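Mon 26 October
12 comments
Share

Chalerm Onsri ran his first community supper with 9 guests and one borrowed rice cooker. Last month he fed 184 people in the same hall, and he would like to stop getting bigger.

"People ask when we are going to do 300," he said. "We aren't. The hall has one sink."

Onsri, 52, worked in hotel kitchens before he started Luangrath, the monthly supper on the ground floor of the old Gillisero building. Guests pay what they want. The menu is one soup, one rice dish and something sweet, and it has stayed that way since the second supper in May of last year.

He learned to cook from his aunt, who sold noodles from a cart and did not write anything down. "She would say, put in enough. I was eleven. I didn't know what enough was. I made a lot of bad soup and we ate it."

Hotel work taught him other things. He can tell you how long a tray of rice holds before it dries at the corners, and he still labels every container with tape and a marker. He did not enjoy the last few years of it. "I was doing schedules. I went whole weeks and the only thing I cooked was eggs at home."

The supper costs more than it used to. The October bill for food, gas and hall rental came to $1,399, and the donation box covered most of it. Onsri paid the difference himself. He has turned down two offers from sponsors who wanted banners over the serving table.

"I don't mind a banner. I mind the meeting about the banner."

He buys vegetables the morning before, early, and does not plan the soup until he has seen them. This month it was pumpkin. The month before, the pumpkins were poor and he used cabbage, which a few regulars still bring up.

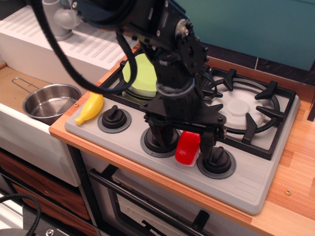
Asked what he would tell someone who wanted to start a supper in their own neighborhood, Onsri said to begin with 40 bowls and wash them by hand at least once.

"Then you know how long it takes. It takes longer than the cooking. If you still want to do it after that, fine, call me and I'll give you the rice numbers."

He plans to take January off to visit his sister. The supper will skip that month and come back in February, with the doors opening at 5:30 as usual.

Share this story
47 shares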